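How Colors Get Their Numbers

A color name is a poor measuring tool. If you ask ten people to paint a wall "sky blue," you will get ten different walls. Companies that print posters, dye cloth or mold plastic need a way to ask for exactly one color and receive it. This article explains how color matching systems do that job.

What a color is

Light travels in waves. The distance from the top of one wave to the top of the next is called the wavelength. Your eyes can detect wavelengths from about 380 to about 700 nanometers. A nanometer is a billionth of a meter. Short wavelengths look violet. Long wavelengths look red. The other rainbow colors lie between them.

When white light hits a surface, the surface absorbs some wavelengths and reflects others. A ripe lemon absorbs much of the blue light and reflects most of the rest. The reflected light enters your eye, and your brain reports yellow.

At the back of each eye is a thin layer called the retina. It contains cells called cones. Most people have three kinds of cone. One kind responds most strongly to short wavelengths, one to medium and one to long. Your brain compares the three signals and produces a single color from them.

Mixing light and mixing ink

Screens and printers make color in opposite ways.

A screen starts out black and adds light. Each dot on the screen has a red part, a green part and a blue part. With all three at full strength, the dot looks white. With all three switched off, it looks black. This is called additive mixing.

A printer starts with white paper and takes light away. Its inks are cyan, magenta, yellow and black. Cyan ink absorbs red light. Magenta ink absorbs green light. Yellow ink absorbs blue light. This is called subtractive mixing. Black ink is included because the other three mixed together usually make a muddy dark brown.

Some colors that a screen can show are impossible to print with these four inks. Very bright orange and very bright green are common cases. A printing shop can solve the problem by using a spot color. A spot color is an ink that is mixed in a can before it goes into the press, in the same way that house paint is mixed at a paint store.
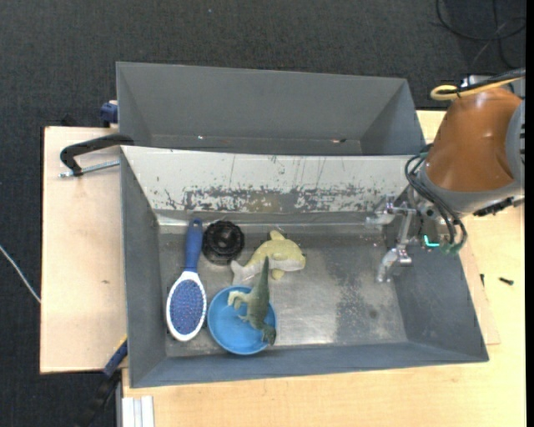
Why does a color need a number if it already has a name?

A name can mean many different shades, while a number in a color system points to one recipe and one printed sample that everybody can check.

How a color system is built

The Barredo system, made by the ink company Dulteck, is a small one and easy to study. It starts with six base inks. Every other color in the system is a mixture of two or more of these, and white is added when a paler shade is wanted. The recipe is written in parts by weight. Barredo 44, a gray purple, uses 40 parts of white, 6 parts of violet and 2 parts of black. If you add the parts together you get 48. A shop that needs twice as much ink doubles every part, and the color stays the same.

Each color is printed on a small strip of paper called a swatch. The swatches are joined at one end so that they open like a fan. A designer in one city and a printer in another each keep a fan. When the designer writes "Barredo 44," the printer turns to that swatch, mixes the recipe and compares the result.

Swatches fade. Light and air slowly change the ink, so a fan has to be replaced from time to time. Fans should be stored closed, in a dark drawer.

Checking a match

Troels Eskildsen checks ink for Dulteck. He uses a machine called a spectrophotometer. It shines light on a sample and measures how much of each wavelength comes back. A computer turns the measurements into three numbers. The first gives the lightness. The second places the color between green and red. The third places it between blue and yellow.

The difference between two samples is called delta E. A delta E of zero means that the measurements are identical. A larger number means a larger difference. Small differences are hard for most people to see.

The kind of light used for checking is important. Two samples can match in daylight and look different under a lamp. This effect is called metamerism. Inspectors use a light booth with gray walls and change the lamps to test for it.

Try it yourself

You will need white paper and red, blue and white paint.

1. Put two small spoonfuls of red and two of blue on a plate and mix them.
2. Add one spoonful of white. Paint a square and write the recipe beside it.
3. Give the recipe to a friend who has not seen the square.
4. When both squares are dry, compare them near a window and then under a lamp.

If they differ, check whether the spoons were the same size.

Words to know

Pigment: a colored powder that is mixed into ink or paint.
Swatch: a small sample of a color.
Wavelength: the distance between the tops of two waves.

Text by Mingxuan Bai

More in this series

Why Old Paintings Turn Yellow
What Is a Typeface?
Drakerach Green and Other Colors Made from Rock
How Brostance Dyes a Mile of Cloth
The Parts of a Printing Press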